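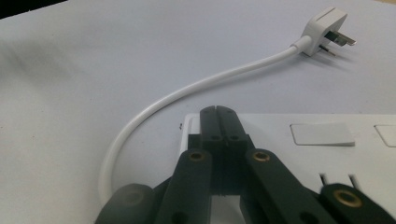

Wumpini Essien writes that the Tridine has been in her back bedroom for two winters now, that the wallpaper has stopped leaving the wall, and that she would like the beep removed. We passed the last part on to the makers in March. They like the beep.

Tridine 7 Dehumidifier
In stock at Cumavside

The Tridine 7 pulls water out of the air and puts it in a bucket. You then carry the bucket to the sink. Anyone selling you a more romantic account of dehumidifiers is after your money, and so are we, but we thought you should know about the bucket.

It suits one damp room: a bedroom, a box room, a home office with a wall that faces the weather. It won't do a flooded basement. For that, look at the Makori, which is bigger, costs more and has wheels that only go where they want to.

The Tridine has two fan speeds. Low is a steady hum you stop noticing by the second evening. High is for laundry days, or for guests who have stayed long enough. The humidity dial is a plain knob with no app behind it, so your phone will never tell you that your closet is disappointed in you.
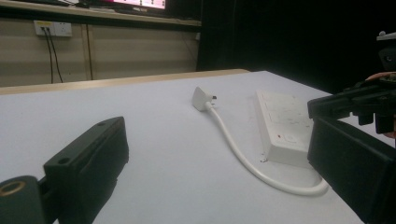 White plug and multi-socket strip on a white tabletop.

What's in the box
Dehumidifier with bucket fitted
Washable dust filter
Drain hose, 100 cm
Instruction booklet, 28 pages, 4 of them in English

Supplied with a three-pin British plug. If you're ordering from somewhere with other ideas about sockets, ask before you buy. Adapters are not included, and neither is sympathy.

Where to put it
Stand it upright on a level floor, away from curtains, with the door and windows shut. People do run it with the window open. They are drying the county, and we wish them well. If it has traveled on its side, leave it standing for a few hours before switching on.

The hose is for anyone who has a floor drain and has had enough of the bucket. It runs downhill only. We get calls. 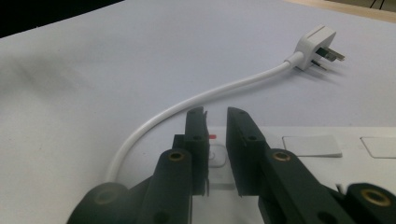

Cleaning and spares
Rinse the filter under the tap every couple of weeks and let it dry before it goes back in. Wipe the bucket out when it starts to smell like a pond. Replacement filters are made by Willix and sold singly; the older square ones don't fit, however firmly you press.

Returns
Send it back within 28 days in the original box. Please empty the bucket first.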